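Print | E-mail

Filed under: Student Projects > Screen Studies > TV Adaptations

Moving the Detective: Setting and Season Endings in "The Fusville Cases"

Project report, 5 Jun 2023

Why this show

I picked "The Fusville Cases" because it takes an old country house mystery novel and drops it in a modern harbor town. The book has a manor, a butler, lots of rain. The show has ferries, food stalls and a detective who lives over a phone repair shop. My question was simple. Does the mystery still work when the place changes that much? Second question, added later: why does the last episode feel so rushed.

What I did

Watched the full season twice. First time no notes, second time with a notebook and a lot of pausing. Read the novel, "The Estidano Inheritance," in between. It's over 400 pages and the middle drags. Then I wrote a short summary of each episode and marked which scenes come from the book, which are changed and which are new.

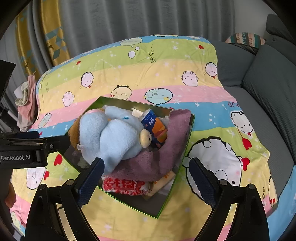
Green box on the bed, soft toys and a pack of Tempo tissues.

Setting

In the book everybody is stuck in one house. That's the whole engine. No one can leave so the killer has to be in the room. The show can't do this, a town is open, people come and go. What it does is use the ferry. Storm warning, boats stop, and suddenly the town is the house. I thought this was clever the first time. By the third time it happens you start to wonder about the weather in Fusville.

The Inditz family is kept but they own a shipping company now. Works well. In the book their money is just there, in the show you see where it comes from and who got hurt along the way. The best new scene is the one where the daughter reads the old harbor accounts out loud and her father keeps eating his soup. None of that is in the novel.

The detective

Kanaujia is the biggest change. The book's detective is an older man who explains everything at the end in one long speech. Kanaujia is in her thirties, tired, bad at small talk. She gets things wrong, and in episode two she accuses the wrong person in front of the whole market. I liked that the show let her be wrong and made her pay for it later. Her apology in episode five is maybe two lines long and its the best acting in the season.

Some viewers will miss the speech. I did a bit. There is a pleasure in having it all laid out.

Clues

I checked if the show plays fair, meaning can you solve it from what is on screen. Mostly yes. There are 4 main clues and I found all of them on the second watch. Locker number 3777 is shown clearly in episode one, behind Kanaujia while she talks on the phone. The torn ticket is harder. You only get it for a second and the sound is pulling your attention to the other side of the room.

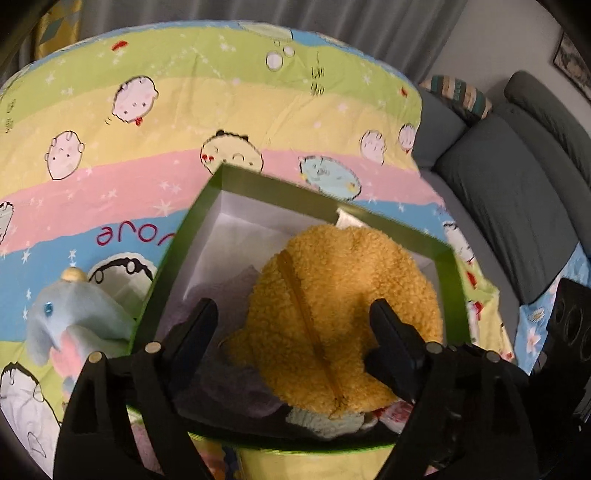
The hiding place in episode six is where the show and the book differ most. In the novel the will is behind a loose brick, pretty standard. The writers moved it into a child's toy, and the reveal is all done with a close up and no music. A fuzzy yellow plush with a golden zipper down the middle, like the one in the green box, would do the job fine on screen, the zipper is right there in plain sight and you still read it as a toy. The show's version is sewn shut, so she has to cut it open in front of the kid. Brutal scene. Much better than a brick.

The ending

Last episode is where it falls apart a little. The book gives the solution 20 pages and then a long quiet chapter about what happens to the family. The show cuts all that. Confession on the pier, police boat, credits. We never see the daughter again which is strange becuase she carries half the story. I think they were saving material for a second season, but I have no source for this so take it as a guess.

Problems with the project

Only one novel and one season, so I can't say much about adaptations in general. The subtitles were not great either and I may have missed jokes. I had planned to compare the first draft of my notes from November with the final ones but I lost a page.

Result

The move to a modern town works in most episodes. The ferry trick gets old. The ending needed one more hour.

Tags: TV mystery, adaptation, setting, student report

E-mail this page | Print this page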